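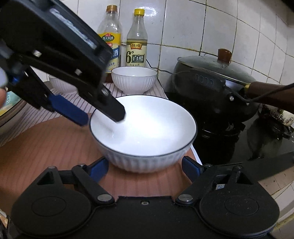 3 min read

Two grippers and one bowl: how should our student team collect the kitchen recordings?

Demetrio Casado

Hello to all. I am in the second year of mechatronics and I am the leader (by accident, the former leader graduated) of a small student team called Trelley. In September we entered the household task of Endance, which is a competition between student clubs. The robot must put tableware in order with two arms. We do not program the motions by hand. We record ourselves doing the task with hand-held grippers, each with its own camera, and then we train a policy on the recordings.

We work in a real kitchen because the rules say that the training data must come from a place where people cook. So there is a stove with a pot next to us, cooking wine and vinegar against the wall, a striped cloth, and white tiles that reflect everything. The bowls are white with a dark rim and vertical flutes on the outside.

We have nearly 400 recordings. When I look through them I see three things that worry me.

First, the bowl. When one finger goes inside and the other finger stays outside, some of us close on the rim near the top and others push the pads deep down the wall. Both ways lift the bowl. Should I force everybody to use the same way, or is the variety good for the training?

Second, the light. The inside of the bowl is glossy and we often get a very bright patch in the middle of it. In the camera of the lower gripper this patch is sometimes the brightest thing in the whole view.

Third, the plates. A plate lying on our brown mat is low and the pads are thick. We try to take it by the edge with one jaw over the rim, while a second gripper comes from the other side.
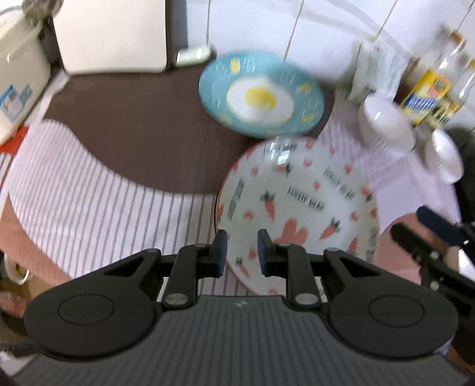
Carrot plate, left gripper at the rim, right gripper coming in.

My teammates say that we should only record more, until 2000, and the problems will disappear. I am not sure. The deadline for the dataset is in 14 days and I would prefer to spend them well. Thank you for reading, and sorry if my explanation is too long.

Vieira

Your explanation is fine, I wish that all the posts here were like this.

I was in a club that did a similar task two seasons ago, with cups and saucers. My opinion is that variety in the objects and positions is good, but variety in the grasp is expensive when you have only few hundred recordings. With us the policy learned an average between the two grasps, and the average was to hit the rim from above. We lost a saucer this way.

What I would do:

Choose one grasp for the bowls and write it on paper with a drawing. For example, inner finger on the near wall, outer pad at the height of the second half of the flutes, close, wait a moment, lift. The waiting is important for us because people close and lift at the same time without noticing it.

Go through the old recordings and mark each one with the grasp that was used. It is boring work, two persons can do it in one evening. Keep the ones that agree with the paper and put the others in a separate folder. Do not delete them, you may want to compare later.

For the plates, start the approach from farther away. If the recording begins when the jaw is already at the edge, the policy never sees how to get there. I do not know your recordings, so maybe you do this already.

About the patterns on the plates I would not worry. Printed food is even useful if you have also plain plates in the data. If all your plates have prints and the plates of the competition do not, then I would worry a little.

Gisen

just record more, it worked for us. also clean the camera lens

Demetrio Casado

Thank you to both of you. Gisen, how many did you have at the end, and was it with two grippers or with one?

Vieira, we made the paper with the drawing yesterday – it is taped on a cupboard door now. The marking has started too. I did not expect that I am the one who most often pushes the pads too deep, so the discussion in the team was a bit uncomfortable for me. For the light we will try to record also in the evening with only the ceiling lamp, and to keep these recordings apart at first.

We have plain plates in another kitchen and I will ask if we can borrow them.

Vieira

Good. One thing more about the evening recordings: turn off the automatic exposure if your cameras permit it, or at least check that both cameras behave the same when the bowl comes close. Ours did not, and we discovered it very late.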